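Jaltholm Tea Room: Your Questions

Do I need to book a table?

For two or three of you, no, just come along and we'll find you a corner. For larger parties we'd be so grateful for a call the day before, as the round table is the only one that seats more than six and it does get spoken for. If you're coming for the full afternoon tea (the one with the tiered stand), please book whatever your number, so we can bake enough scones!

What are your hours?

We open at 10 a.m. and the kitchen takes its last order at 4:30 p.m. From October until spring we close half an hour earlier, though if you're still deep in conversation over a pot we won't go stacking chairs around you.

Which teas do you carry?

More than we have shelf space for, if you ask Gizella Gál, who does the ordering and can't say no to an oolong. The house blend is called Sowa, a malty black tea that takes milk nicely. Pondetti is our lemon and verbena, with no caffeine in it at all, and it's lovely iced. The green teas change with the season, so have a look at the board when you come in or ask whoever is at the counter.

Can I bring my own cake for a birthday?

Yes, you can! We charge 2 dollars a head for plates, forks and the washing up, and we'll happily keep the cake in our fridge until you're ready for it. Candles are fine. Sparklers, I'm sorry to say, are not, after an afternoon with the curtains that we'd all like to forget.

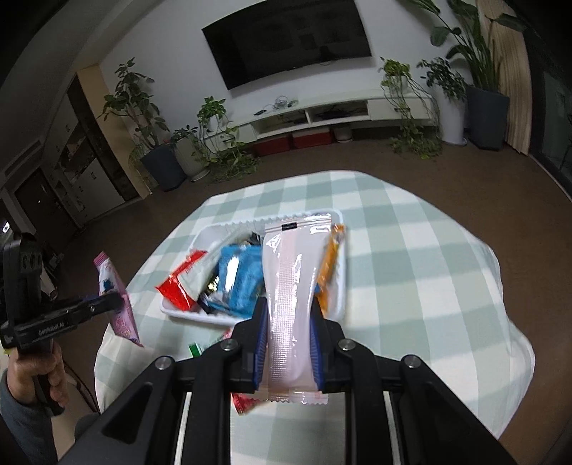

Oliwia Cieślak wrote to ask whether the Pondetti could be sent to her mother in another state, and said she'd been drinking it every evening since her visit and was down to her last spoonful.

It can, Oliwia, and so can everything else we sell by weight. We mail loose tea anywhere in the country, and parcels go out twice a week. Put a note in with your order if it's a gift and we'll write it on a card by hand and leave the receipt out. The one thing we won't mail is the lemon curd, which is best eaten within a few days and doesn't care for long trips in a truck.

How should I store loose tea at home?

In a tin with a tight lid, away from the stove and out of the sun. Please don't keep it next to your coffee or your spices, because tea picks up smells faster than you'd believe. Black tea stays good for a year or more. Green tea is fussier, and we'd drink it up within six months.

Where do I park?

There's a small lot behind the building, off Plavevon Street, and it's free for customers. If it's full, the street itself has no meters after noon.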